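Residence Diary, Sturkach House
Entry for October, evening

The evening was given over to the old yearbooks, which were brought up from the storage room at the request of Miss Josefina Tapia. She is preparing the display for the class reunion and wished to have the opinion of a former pupil on which pages should be shown. The undersigned attended Sturkach for all four years and was therefore considered suitable.

Two volumes were examined. The first is in fair condition. The second has lost its back cover and a number of the club pages, including the whole of the choir. It is regretted that the Núñez twins, who sang in every concert, will have no choir picture at the reunion unless one of their own is lent.

My signed copy was then produced. I had not opened it in 20 years. The inside cover carries a long message in green ink from a girl in my French class, who asks me never to change and to write to her every week of the summer. I wrote twice. Below it is a short note from the boy I admired at that time, who shall not be named in a diary that is left on a shared shelf. His message reads, in full, "Have a good summer, see you around." I recall having studied those words with great care, and having asked two friends for their views on "around." Miss Tapia was shown the page and gave it as her view that he was in a hurry.

The page for the spring dance was located after some searching. The dance was held at the Sternach Hotel, in the lower hall, and tickets were sold in the lunch line. I wore a borrowed dress in a shade of peach that the black and white printing has been kind enough to conceal. My escort was Mekeck, as he was known to everyone, teachers included, and he can be seen at the edge of the group with his eyes closed. We danced to 10 songs. I know the number from my diary of that year, in which each one is listed with a mark out of five for his dancing. The marks do not improve. 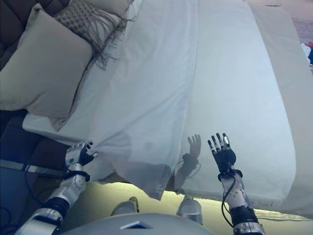
A white sheet raised over the bed.

After supper a telephone call was placed to Blažena Havlíček, who was editor of the second volume and has kept the layout sheets. She confirmed that the picture on the drama page was printed backward and that the error was noticed only when the books had been handed out. She also confirmed that my own senior quotation was shortened without my consent. It was taken from a poem and lost its last line, which was the only cheerful one. An apology was offered and has been accepted.

Mrs. Havlíček asked whether I intended to be present at the reunion. I replied that the matter was under review. She stated that the boy of the short note has already returned his card, and has asked for the vegetarian plate. I thanked her for the information and the call was ended soon afterward.

It was agreed with Miss Tapia that the spring dance page should be shown, together with the track team and the page of teachers. My signed copy will not be shown. It has been placed in the lower drawer of my desk, with the green ink side down.

Reply card to be filled in tomorrow. A stamp is needed.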